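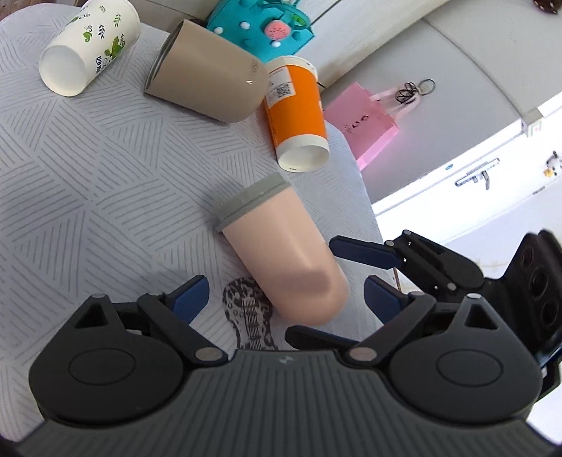
有读者来信问,社团这学期到底在忙什么,怎么比赛报名表上只写了“收杯子”三个字,是不是太简单了点,去年好歹还搭过一个会走迷宫的车。

回一下。不简单。真的不简单,来活动室试十分钟就知道了。

先说比赛。Beltcombe 杯今年换了题目,整理桌面。桌上放一批杯子,材质不限,位置裁判临时摆,有站着的有倒着的,机器要把它们一个个拿起来,放进指定区域,不许捏扁,不许推下桌。每轮限时 300 秒。规则就一页半,读完大家都觉得稳了。然后第一次试跑,纸杯捏成了一团。

所以这学期基本都在跟夹爪较劲。手持的那把大家应该都摸过了,蓝色指垫,两边连杆带着张合。做法是人先拿着它一遍一遍示范,录下来,再拿数据去训练。听起来像体力活,确实是体力活。目前攒了 800 段左右,其中能用的还在挑。挑的标准吵了两次,现在的结论写在活动室白板左边,别擦!!上次被擦过一回,重新凑了一晚上。

目前的情况,想到哪写到哪:

倒着的杯子最难。站着的从侧面夹就行,躺着的要先想从哪头下手。杯口那头软,底那头硬但是圆,容易滑。有人主张一律夹中段,有人主张夹靠底的三分之一,两派都录了不少,混在一起训练出来的效果是犹豫,爪子到了杯子上方就停住,左晃一下右晃一下,然后超时。下周起统一夹中段,先这样,有意见比赛完再说。

纸杯和硬杯子要分开练。纸杯夹到刚刚不掉就行,金属的那种可以放心用力。现在录的时候请在文件名里写清楚是哪一类,zhi 或者 ying,不要自己发明缩写。收到过一个文件名叫“杯杯最终版2真的最终”,打开是十几秒的天花板。

桌布。有人提议换纯色的,说花纹干扰识别。讨论结果是不换,赛场用什么布我们也不知道,练的时候乱一点没坏处。背景里的包包袋袋也是同样道理,可以放着,但是贵重物品自己收好,活动室晚上不锁里间。

软件这边。识别部分起了个名字叫 Tunen,别问为什么,投票投出来的。已经能跑,就是慢,杯子挨得近的时候会把两个当成一个。控制部分还叫 Jisness,沿用上一届的代码,注释很少,变量名很多是拼音首字母,正在一行一行猜。哪位学长学姐看到这里,如果还记得 dzkg 是什么意思,请务必联系我们,感激不尽。猜过电子开关,猜过动作控管,都对不上。

再说人手。现在固定来的有 14 个,录数据的多,写代码的少,愿意写文档的是零。比赛要交一份技术说明,篇幅不长,要有流程图,要讲清楚数据怎么来的、怎么筛的。截稿在比赛前两周。目前只有一个标题。想加入但是不会编程的同学,这个活非常适合你,真的,不需要基础,会提问题、能把人讲的话记下来就可以。会画图更好。

新同学上手的流程也顺便写一下,免得每次口头讲一遍漏一半:

先看旧录像,看五段好的五段坏的,都在共享盘里。
再空手练握法,手腕不要拧,匀速下去,停一下,再合。很多人合得太早。
然后才是正式录,一次录一组,录完当场回放,不行就删,不要留着“也许有用”。
录完把指垫擦一下,粘了灰会打滑。
电池充上。充上!!插头要插到底,灯亮了再走。

杯子也请大家继续捐,喝完的奶茶杯咖啡杯洗干净带来就行,形状越怪越好。带吸管孔盖子的暂时不要,规则里没有盖子。玻璃的不收,安全问题。之前送来的那几个保温杯很好用,如果是借的请贴个名字,不然期末我们真的分不清谁是谁的了。

场地的事。Nutsugah 楼的活动室借到学期末,晚上七点以后可以用,隔壁有乐队排练,会吵,录数据不收声音所以没影响,开会会有影响。开会以后改到六点半,先到的帮忙把桌子拼一下。

四月会搞一次内部模拟赛,裁判找隔壁社团的人来当,杯子由他们摆,我们提前不许看。分 2 组,一组用夹中段的新数据,另一组用全部旧数据,看看到底差多少。欢迎围观,可以带朋友,别带宠物,上次那只猫大家都很喜欢但是它一直追指垫。

回到开头那位读者,迷宫车还在柜子顶上,轮子掉了一个,想修的话来拿,工具箱在门后,用完登记一下就行。也欢迎直接来试夹爪,先试纸杯,看看十分钟里能拿起几个完好的。

下期写模拟赛结果,还有 dzkg 的最新进展,如果有的话。共享盘密码换了,群公告里有,不要在这里问。投稿、捐杯子、报名写文挡,都在群里说一声,或者晚上直接过来敲门。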